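Equipment Help > Small Labs and Shops > Budgeting

Planning a budget for hand-held grippers and a garment station, what am I missing?

Posted by Grikside, May 2021

I run a small automation group inside a clothing rental business. We want to teach an arm to take returned shirts off a rail and put them back on it, and before we buy the arm we want to record people doing the job with hand-held grippers. I have to turn in an equipment list before August and I have never budgeted for anything like this. My background is conveyors and label printers.

What I have so far is 2 hand-held grippers with cameras, spare fingers, one rail, a box of hangers, black cloth for the walls, and a computer with a big drive. The arm itself is on next year's money. The room is already ours, so rent is not part of it.

What I would like to know is how many spares to buy at the start, whether the rail and hangers matter or if I can get the cheapest ones, and what people usually forget. I would also like to know if it makes sense to buy the arm now and skip the hand-held stage. Our finance person keeps asking that and I don't have a good reply.

Civov

I have set up two stations like this, one for towels and one for shirts, so I will go through it in the order I would spend the money.

Grippers first. Two is the right number, but treat them as one pair plus nothing. If you mean to record two-handed work, both are in use all day and you have no backup. Buy a third if you can. If you can't, at least buy a full set of the parts that wear, meaning the fingers and whatever soft pieces sit behind them. Our finger teeth rounded off long before anything else gave trouble, and a thin collar started slipping out. We went through 15 fingers on the shirt station before we settled on a harder print material. Printed parts are cheap, but somebody has to print them, so put the hours in the budget and not only the plastic.

Keep the markers on the gripper housings clean and flat, and print extra sheets of them. They cost next to nothing. If one peels at a corner you may not notice until you process the recordings, and then you have lost an afternoon.

Next is the station. Spend a little on the rail. A light clothes rack from a discount store will rock each time somebody lifts a hanger, and every recording will have a slightly different rail in it. Ours is a thick curved tube. I like the curve, because the hangers don't all face the same way and the data is less samey. The hangers can be plain white plastic ones. Get them all from one supplier and get more than you think you need. Ours cost 232 for the full lot with shipping, and that covered the whole project.

For garments, use real ones with their tags on. A flat, ironed, tagless shirt is easier than anything your arm will meet later. Include collars, plackets, long sleeves, and something pale that doesn't stand out much against a white hanger.

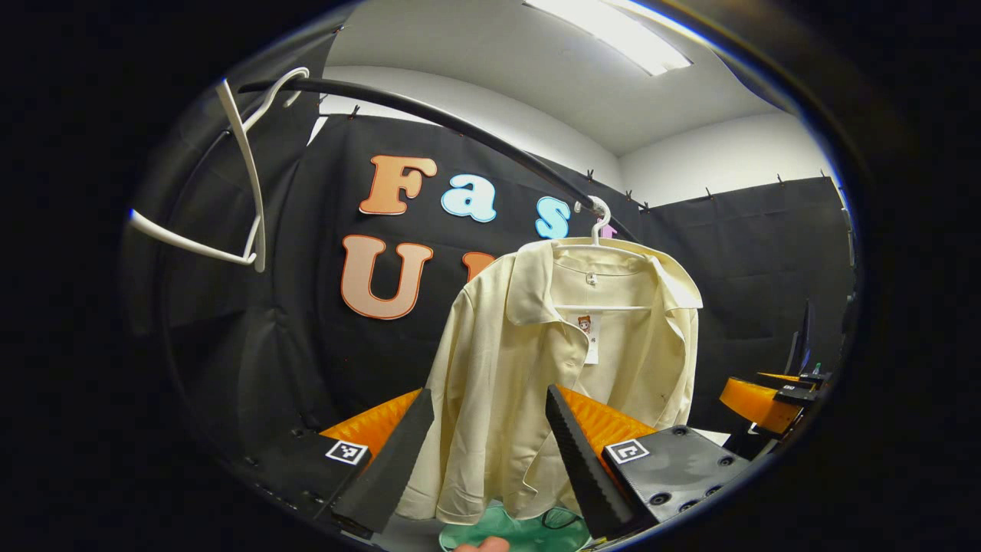

What people forget

Lighting. Overhead fluorescents are fine for a start, but check them through the gripper camera before you order anything. With a wide lens the ceiling takes up more of the view than you would expect, and a bright fixture can throw off the exposure on a pale shirt. We ended up turning one fixture off and adding two cheap lamps.

Backdrops. Plain black cloth and a bag of clips will do. Put some large printed letters or shapes on it. Depending on how your software tracks the gripper's position, a blank black wall gives it very little to hold on to. Cut-out letters are fine and they last. Buy more clips than you need, they walk away.

Storage. Whatever drive size you wrote down, double it, and then add a second copy somewhere else. I have never seen a first budget that got this right, mine included.

Memory cards, chargers and cables. One line, but it should be on the list. Same for tape and a steamer.

People. This was our largest cost by a long way. Hanging a shirt takes seconds, but resetting the rail, checking the last take and writing down what went wrong takes much longer. Pay for a trial week first and use the real pace from that week to fill in the rest of the sheet.

On buying the arm now: I would wait. You will learn during recording how much reach you need, whether one arm can do it, and how heavy the worst garment is. Those three things decide which arm to buy. We changed our minds about the model after the trial and would have been stuck with the wrong one. You can tell finance that the hand-held stage is a small purchase that makes the large purchase safer. That worked on ours.

One caution. Make sure the gripper you record with can be mounted on the arm later, or that the maker sells a matching version. If the fingers open to a different width on the arm, expect extra work.

Beltrán

Agree with most of that. Don't cheap out on the mounting plate for later – get the drawing for it before you pay for the grippers. Ours needed an adapter made and it held us up.

I would not bother with a third gripper though. Spare fingers yes, but a whole spare unit sat in a drawer for us the entire time.

Also ask about sales tax and import fees. Ours came from overseas and the fees were not in the quote.

Drakamier

We skipped the hand-held part and bought the arm. It's OK. You can drive the arm by remote and record that way but it is slow and the person gets tired of it. If you already have the arm budget approved and it will disappear at year end then buy it, otherwise what Civov said.

For hangers we used wire ones and they tangle. Get plastic.

Grikside

Thanks to all three. I've moved the arm to a separate request and put in a trial week. I am going to list the third gripper as optional and let finance decide – they like having something to cross out.

Civov, was your 232 for the hangers only or did that include the clips and cloth?

Civov

Hangers only. Cloth and clips were on another invoice that I can't find now. The cloth was the bigger part of it. Measure the walls down to the work surface before you order, we came up short on the right side and had to buy a second piece.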